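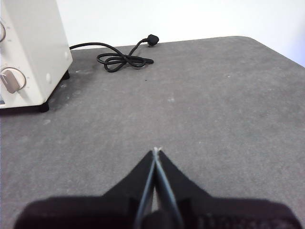 Slide 1. Toaster oven at the kitchen station, seen from the wrist camera.

Open Day at the Letstead Automation Center
Speaker notes, welcome talk and floor demonstration

Before starting: wait until the doors at the back are closed. Leave Slide 1 on the screen while people find their seats. The talk runs 18 minutes, followed by the walk to the demonstration floor.

Welcome

Good morning, and welcome to Letstead. On behalf of the Center and our partners at Mestora, thank you for joining us this Wednesday. Many of you have traveled from Ladisville, and we are pleased to see so many schools and local employers represented.

The purpose of the open day is to show our work as it is carried out on an ordinary day. Visitors will see the same stations and the same equipment that our staff use during the week. Some attempts will succeed and some will not, and our operators will be glad to discuss both.

(Pause. Confirm that the rear speakers can be heard.)

Slide 1: The kitchen station

The view on the screen is the one our operators work with. The two dark fingers pointing up the middle belong to the gripper, and their tips are together. Ahead and to the left is a toaster oven, with its control panel turned toward the left. The lower knob has a raised bar across its face, and there are faint marks on the panel around it.

Please look also at the cord. It comes from the back of the oven and lies on the table in loose loops, with the plug near the rear edge. A person clearing a kitchen counter would hardly give it a thought. For a robot, a cord is one of the harder items in a household. It bends, it crosses over itself, and its shape changes whenever it is touched. An oven keeps its form when it is pushed; a cord does not.

(If asked whether the robot will cook: no food is prepared during the open day.)

The Kudo program

The kitchen station is part of the Kudo program, which the Center operates jointly with Mestora. Kudo is concerned with small household appliances and the everyday handling that goes with them: turning a knob, opening a door, moving an appliance across a counter, gathering a cord.

The program began in November with 2 stations. Since then our operators have recorded 800 practice runs on kitchen tasks. Of these, 137 involved a cord of some kind. We would like that second figure to be higher, and the coming season of work has been planned with this in mind.

Each run is reviewed by a member of staff and given a short written note. The notes record what was attempted, where the gripper made contact, and how the run ended. Runs that ended badly are kept with the others. They are often the most useful when the team meets to plan the next set.

(Advance to the floor plan. Do not read out the station names; they are on the visitor sheet.)

What you will see on the floor

At the kitchen station, the operator will begin with a knob. The gripper approaches the dial, closes on the raised bar and attempts a turn. This is slow work, and we ask for your patience. The operator will then move to the cord and attempt to lift one loop clear of the others.

A monitor beside the station shows the wrist view. We suggest watching the monitor first and the table second. From the side, the distance between the fingers and an object is easy to judge. From the wrist it is much less so, particularly when the fingers themselves hide part of what lies ahead — a point our operators will be happy to explain.

Safety

Please remain behind the yellow line at all times, including when the arm is at rest. Children must be with an adult. Bags and coats should be left in the lobby. If an operator raises a hand, stop where you are and wait for instructions.

Photography is permitted from behind the line. Please turn off your flash, as it interferes with the cameras.

Questions that have come up at earlier visits

Can visitors operate the arm? Not today. A supervised session can be requested at the front desk.

Why use a real oven and not a model? Knobs, feet and cords differ from one product to the next, and a simplified model leaves out much of that variation.

Is the arm working by itself? During the demonstration it is guided by an operator throughout. State this plainly if the question is raised.

Moving to the floor

Ask the front rows to leave first, by the door on the left. The second group remains seated and will be called when the first returns. Leave the microphone on the lectern for the afternoon speaker.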